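7/19/24

Swam at the Tarnel pool before work. Got there when the doors opened and had the slow lane to myself for the first ten minutes. Did 20 lengths, rested, then did two more because the clock said I could. Shoulder was stiff on the left side but loosened up by the end.

Zorica Ionescu was at the desk and asked if I wanted to renew. The yearly rate is 300 now, or 234 if I drop the weight room. I haven't used the weight room since the spring, so I'll probably take the cheaper one. She said the price holds until August.

Legs tired tonight. Skipped the walk to Pimton and stretched on the floor for a while. Need new goggles, the strap is going. Bed early, and back in the water tomorrow if the shoulder is all right.

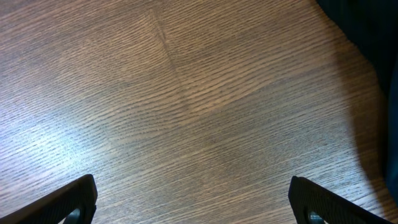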